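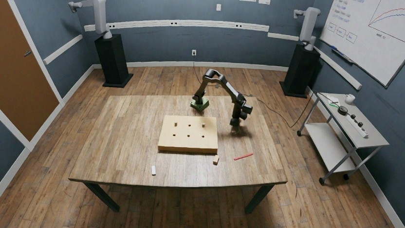
Figure 4. Peg board task in the Brollora simulator, overview camera.

4.2 Preparing an evaluation run

This section applies to the peg board task as used in the Khaemba study of policy transfer. Users should have completed the installation described in 4.1.

1. Open the task file and select the peg board layout. The board has six holes in two rows of three.

2. Set the number of episodes to 28. Runs with fewer than 14 episodes are not accepted for the results table.

3. Enter the random seed. The published results use seed 22; any other value must be recorded in the run log.

4. Select the overview camera and confirm that the board, the gripper and the loose items on the table are all in view.

Note: The room background is loaded with the layout and is not scored. It may be varied only in the Nendale test set.

5. Switch to the close camera and check the view of the fingers before loading the policy.

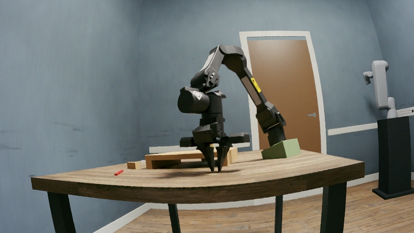

Figure 5. Close camera. Gripper pointing down over the tabletop, fingers slightly apart.

6. Load the policy and start the run. An episode ends when the task is complete or the time limit is reached.

Caution: Do not change the camera settings during a run – the episodes already stored will no longer be comparable and the full set must be repeated.

7. Export the log to the Ornundale folder. Failed episodes are to be kept.

Questions on scoring should be addressed to Alasdair Aitken.

Section last revised Apr 21, 2023 (A. Farquharson).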